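The Visit to Cemdale

A short story

The visitors were due at 2 and Gonzalo was already on his knees on the marble. He had been tearing up boxes since lunch, the way the sheet told him to, no two pieces the same size.

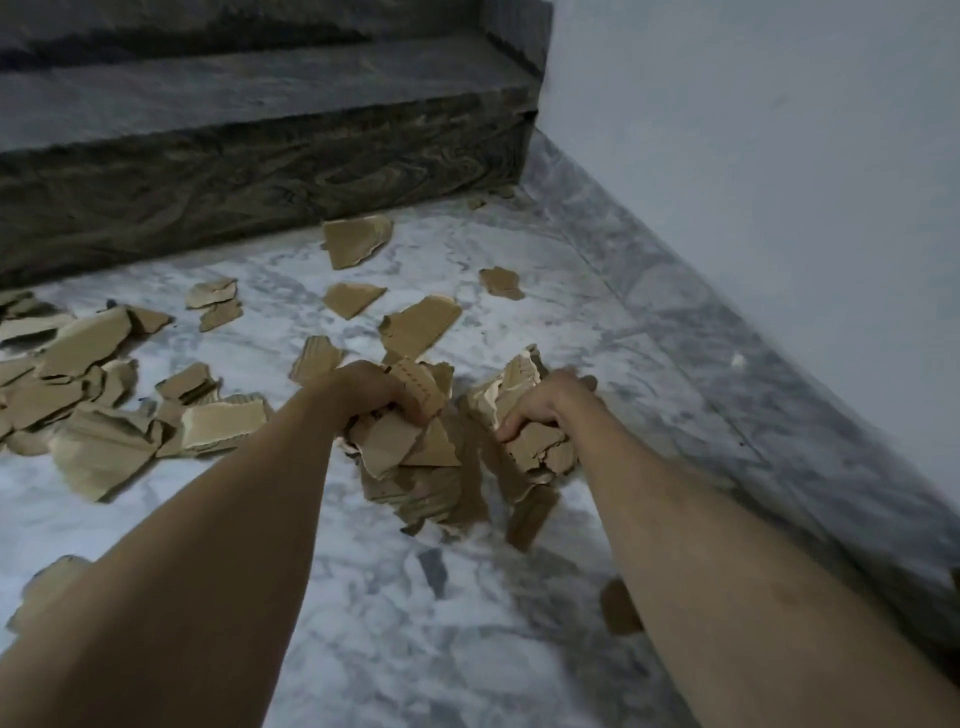

Miklós Orbán

Dudás came down the steps with her clipboard and stood looking at the mess.

"Is that enough?" she said.

"It's three boxes."

"Last time they said it looked tidy."

He took a big piece off the heap and ripped it in half, then threw both halves toward the steps. One slid further than he meant it to. She nodded and went to get the door.

There were seven of them, from the council and the hospital, and one man from Prenley who wanted to know about floors. Prenley had kilometres of floors. They stood along the wall in their October coats and Dudás told them what Wornau did and how long it had been in Cemdale. Then she told them Gonzalo would go first.

He was used to going first. He got hold of as much as each hand would take and squeezed until the edges frayed and it held together, and carried it to the bag. He went back for the next lot. Cardboard is light, but it has a way of springing open when you think you have it, and you learn to close your fingers over the top. A woman in a green scarf had come forward to watch.

"Do you always do it in that order?" she asked.

"What order?"

"Big ones, then the middle, then the little bits."

He had never noticed. "I suppose I do," he said.

"Does the robot?"

"It does what I did in the spring. I've probably got better since."

Dudás laughed a bit too loudly and wrote something down.
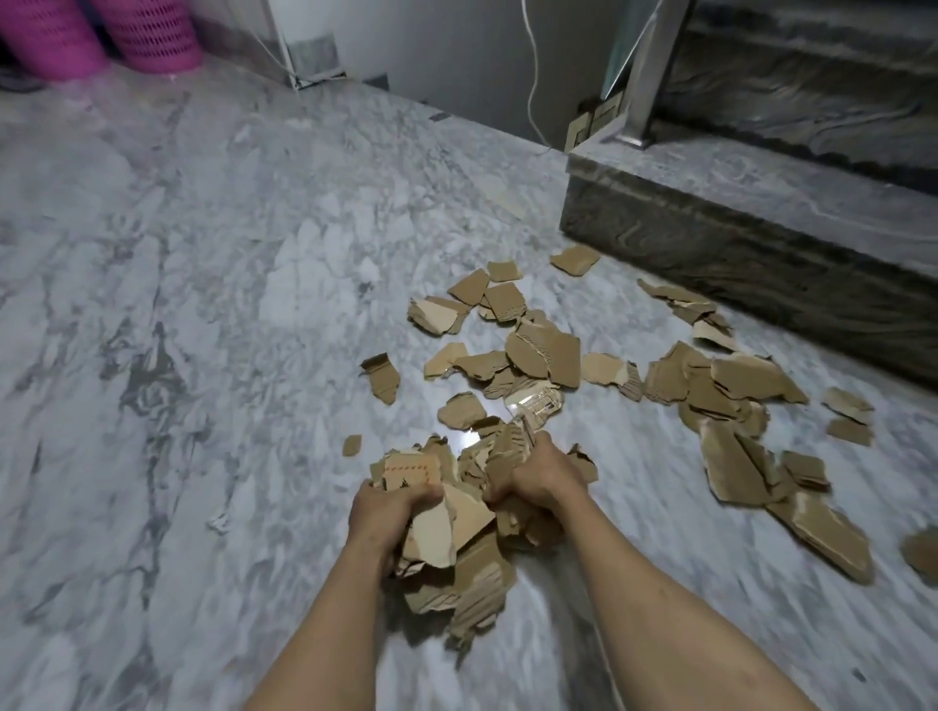 Cardboard on the marble, ready for the bag.

When the floor was clear he emptied the bag out again and kicked the pieces around, and they wheeled the robot in. It took 40 minutes. Nothing went wrong, which he was glad about. It picked up a flap, thought about it, put it in the bag and went back. It did the big ones first. The man from Prenley timed it on his watch and then stopped timing it. Two of the hospital people asked where the toilet was.

Near the end it came to a scrap by the foot of the step and closed on it, and came up with nothing. It tried again. On the third go it turned its wrist over and slid the piece out along the floor until it had room to get under it.

Gonzalo knew that one. His father used to get coins off the shop counter like that, with the side of his thumb, and he did it himself without thinking. He looked across at Dudás but she was talking about prices.

"Where did it get that?" said the woman in the scarf.

"From me," he said. "Before that, from a bloke who sold hardware."

She waited for the rest of it, but the others were putting their gloves on and somebody was calling her to the van. They were gone by 5. Dudás locked up the robot and said it had gone well, on the whole – Prenley wanted to see it on carpet.

He went out the back to find some more boxes.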